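Ticket 381. Teleoperación, puesto Prillport
Estado: abierto

Síntoma: al guiar los brazos por control remoto, la pinza izquierda se cierra con retraso. La tarea es con gorras y recipientes transparentes.

2024-08-15: reinicié el mando Pisham, sin cambio. De 28 demostraciones, 19 quedaron guardadas con el retraso. Bajé la ganancia a 62 y mejoró un poco.

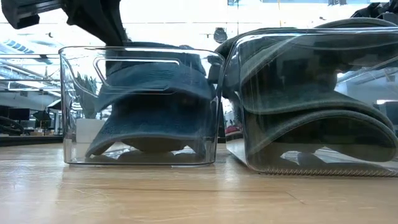

¿Se deben borrar las demostraciones con retraso?
Conviene apartarlas en otra carpeta y no usarlas para entrenar.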